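Clolline Adds Toiletry Packing to Its Home Course

April 2021

Clolline has added a unit on packing toiletries to its home organizing course, the company said. The unit has 5 short lessons and replaces an older one on travel cases.

Learners sort small bottles, tubes and jars between a plastic basket that stays on the shelf and a soft fabric bag that goes in the suitcase. Jars go in first, lids up — bottles follow.

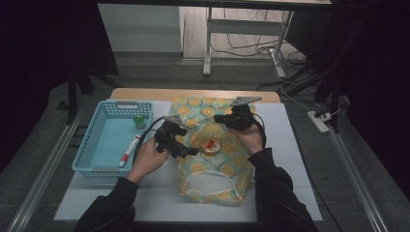
Sign-up and dates

The course is open to anyone in Flustenell and costs nothing for residents. Clolline said 147 people took the last round, which ended in November. Classes are held at the Barbier building, on the second floor.

Two more units, on medicine cabinets and linen closets, are planned for later in the year. Places can be booked at the Barbier front desk.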